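Junior Project Report: Open Day Visit to the Kirnavmont Robotics Lab
Course: Introduction to Automation
Submitted by Juniper Rosenthal, December 2023

Why I picked this visit

For the field part of our project we could go to a factory tour, a trade show or an open day. I picked the open day at Kirnavmont because the program promised a session on hands, and I have been stuck on hands all semester. My own gripper (the one I built for the midterm) can pick up a foam block and that is pretty much the end of its talents. I wanted to see what people who do this for a living are worried about.

The lab is on the second floor of an old office building, a 27 minute bus ride from campus. There were 11 of us in the afternoon group, mostly students, plus a couple of parents with kids who asked better questions than we did.

The first demo: Drelline

Drelline is a two-finger arm that sorts small parts into trays. It was running when we walked in and it kept running the whole time, which was kind of hypnotic. The engineer, Ms. Koech, let one of the kids drop parts onto the mat in any position he wanted, and the arm would pause, look from its overhead camera, and go for the part. It missed a few. She didn't hide that at all — she stopped the arm after one miss and showed us the grasp point it had chosen on the screen. It had picked the shadow of a washer instead of the washer itself! I loved that. In class we talk about lighting as if it were a footnote, and there it was wrecking a grasp right in front of us.

She told us hard parts are the easy case. A washer stays the same shape when you squeeze it. The harder problem is everything soft, which took us to the next station.

The second demo: soft and crinkly things

This was the part I had come for. The lab is working on a project called Virari, where the goal is for a two-armed robot to handle ordinary packaging: bags, pouches, wrappers, film. Before the robot tries anything they study how people do it, looking closely at the fingers in first-person pictures taken from head height. Ms. Koech asked us to think through how we would open a plastic packet, and to say the steps out loud. Almost everyone said "you just pull it." Then she asked which hand pulls, and where the thumb goes, and the room got quiet.

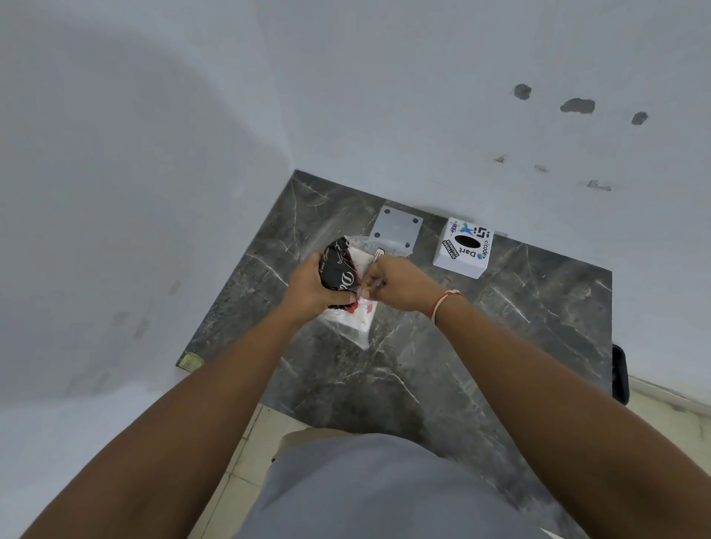
I tried it myself with a snack bag on the bus home and counted four different things my fingers did before the bag even started to give. One hand mostly holds. The other one feels for an edge, pinches, lets go a little, pinches again closer in. I never look at my fingers while I do it, either. I look at the bag in general and let touch handle the rest. A robot with only a camera doesn't have that, and plastic film is about the worst thing you can show a camera — it is shiny, it is partly see-through, and its outline changes every time you touch it.

Another thing I hadn't thought about is how much the hands hide. When you grip a packet, most of your fingers end up behind it, so a picture from above can't say where the fingertips are. The software has to guess from the thumb and the knuckles. I asked whether they could put sensors on gloves. They have tried that, but people open things differently with gloves on, so the data comes out a bit odd.

Then we watched the robot try. It got 8 attempts on sealed pouches, and it opened three. On one of them the pouch slid out of the left gripper and the right gripper went on carefully pulling at nothing, and the whole group went "ohhh." On the third success people clapped.

What I am changing in my own project

My gripper closes to a fixed width. After this visit I want it to close until it feels resistance and then stop, which I can do by reading the motor current. I have ordered the sensor board and plan to test it in January. I also want to add softer pads, since the ones on Virari bent around the edge of the pouch and mine just skid.

I am also going to stop testing only with foam blocks. My new test set will include a snack bag, a tissue pack and a sock.

Problems with the visit

The session was 90 minutes and the last part was rushed, so we only got a quick look at the mobile base. It was also hard to hear at the back when Drelline was running. If our class goes next year, I would ask for the smaller morning group and bring written questions. Mine were on my phone, and my phone died halfway through.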